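ロボットは洗面台のそうじをどこで習うのか

お手本を集める人たちのはなし
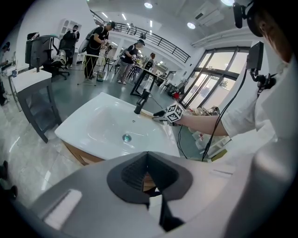
マフタブ・ザマニからは、ロボットなんだから説明書を読ませればいいのに、という意見がとどいた。もっともな意見である。わたしも、できればそうしたい。説明書なら、一回書けばすむのだから。

ところが、やってみるとこまったことになる。ためしに「じゃ口のねもとをふく」を、何も知らない相手にわかるように書いてみてほしい。じゃ口はどれか。ねもととはどこからどこまでか。どのくらいの強さでおすのか。布はどっち向きに持つのか。どこまで来たら「ふけた」と言っていいのか。紙が三まい目になったあたりで、たいていの人はえんぴつを置いて、自分でふきに行く。

そこで、「自分でふきに行く」ほうを使うことにした。人がやってみせて、それを記録して、機械にたくさん見せるのである。たくさん見せられた機械は、こういうときはこう動くらしい、というきまりを自分でさがす。これを学習という。みんなが学校でやっているものと名前は同じだが、機械のほうには給食がない。

●手をかす、ではなく、手をかりる

お手本を見せるなら、ふつうに自分の手でやればよさそうに思える。でも、人間の手には指が五本あって、しかもずいぶん器用だ。ロボットの手はたいてい、もっとかんたんにできている。はさむ、はなす。だいたいそれでおしまい。五本指のみごとなわざを見せられても、ロボットとしては「はあ、すごいですね」と言うしかない。

だから、お手本を見せる人のほうが、ロボットみたいな手を持つ。これをグリッパーという。大きなトングの親せきだと思えばいい。灰色の胴体から黒い指が出ていて、指の内がわにはギザギザがついている。つるつるだと、ものがにげるからだ。

これを両手に持って洗面台に向かうと、おとなでもかなりなさけないことになる。わたしもためした。スポンジを一つつまむのに、四回しっぱいした。小さいころ、はじめておはしを持った日のことを思い出した。思い出したくはなかった。

●白黒もようのサイコロ

グリッパーを使う人の手もとには、白い箱に黒い四角のもようがついた、サイコロのようなものがある。目の数は書いていないので、すごろくには使えない。

こういうもようは「マーカー」とよばれる。カメラがもようを見つけると、それがどっちを向いていて、どのくらい遠くにあるかを計算できる。ななめから見ればもようはゆがみ、遠ければ小さくうつる。そのゆがみ方と大きさから、手の場所がわかるというわけだ。箱の形なら、手をくるっと回しても、どこかの面がカメラのほうを向いていることが多い。

なぜ手の場所を知りたいのか。映像だけだと、「なんだか動いた」ことしかわからないからだ。「右に少し動いて、それから下にさがって、指をとじた」というところまでわかって、はじめてロボットがまねできる。

頭につける機械もある。つけると、ちょっと未来から来た人のように見える。コードがぶらさがるので、未来もまだコードからはのがれられないらしい。

●一回では足りない

さて、きれいにお手本ができた。これで終わりだろうか。

ざんねんながら、終わらない。一回だけ見せると、機械は「洗面台とは、この洗面台のことである」と思いこむ。じゃ口が黒ければ、じゃ口は黒いものだと思う。となりの家の銀色のじゃ口を見て、かたまる。

わたしがおじゃましたデヴァディガという計画では、水まわりのお手本だけで296本を集めることになっていた。係のアイルサ・カウイーさんは、のこりの数を紙に書いて、かべにはっている。わたしが行ったのは朝の十時で、紙には232とあった。帰るときもまだ232だった。理由はあとで話す。

お手本は、わざと少しずつ変える。物の置き場所を変える。明るさを変える。やる人も変える。イドリサ・ワニャマさんは左ききで、はじめは「みんなとぎゃくになって悪いなあ」と言っていたそうだが、これがとてもよろこばれた。ぎゃくだから、よいのである。左ききの人は、ここではいばっていい。

●しっぱいはすてるのか

物をおとした。つかみそこねた。くしゃみが出た。こういう記録はどうするのだろう。

すてるものもある。マーカーがずっとかくれていて、手の場所がさっぱりわからないものは、使いようがない。やり方をまちがえて、最後まで気がつかなかったものもすてる。わたしが見ていた日は、17本つづけて取り直しになった。マーカーをとめるねじがゆるんでいて、箱が少しずつ回っていたのだ。カウイーさんの紙の数がへらなかったのは、そのせいである。かべの紙は一日じゅう同じ顔をしていた。

でも、とっておくしっぱいもある。いちどおとして、ひろって、ちゃんと終わらせた記録だ。うまくいったところばかり見て育った機械は、物をおとしたときにどうすればいいか知らない。おとして、ひろう。これも大事なお手本になる。みんなが牛乳をこぼしたときにも、このりくつは使えるかもしれない。ふくところまでやれば、だけれど。

●ことばをつける係

記録が終わると、べつの人が見直して、ことばをつける。「スポンジをつかむ」「ふちをふく」「もとの場所にもどす」というふうに、動きの区切りごとに名ふだをつけていくのだ。これをラベルづけという。

かんたんそうだが、もめる。スポンジをつかんだのは、指がさわったときか、持ちあがったときか。デヴァディガでは、ハーヴィー・マクラウドさんとケンドラ・メルニクさんが、この話で昼ごはんの時間をまるごと使ったことがある。けっきょく「指がとじおわったとき」に決まり、きまりの23番としてノートに書かれた。1番から22番までにも、それぞれ昼ごはん一回分くらいの話があるそうだ。

●うちでためしてみよう

グリッパーがなくても、お手本集めはできる。台所のトングを一本かりて、消しゴムをコップに入れてみよう。おうちの人に、ことわってからね。

まず、いつもの場所に置いた消しゴムで五回。つぎに、消しゴムをたてに置いて五回。コップを遠くにして五回。そのつど、トングをどう動かしたかをノートに書く。「なんとなく入れた」は、なしだ。機械には「なんとなく」が通じない。

できたら、そのノートをだれかにわたして、書いてあるとおりにやってもらおう。書いていないことは、ぜったいにやってはいけない、というきまりで。コップをたおされたら、それはたぶん、きみのノートに「コップをたおさない」と書いていなかったからだ。書きたして、もう一回。

トングはあらってから返すこと。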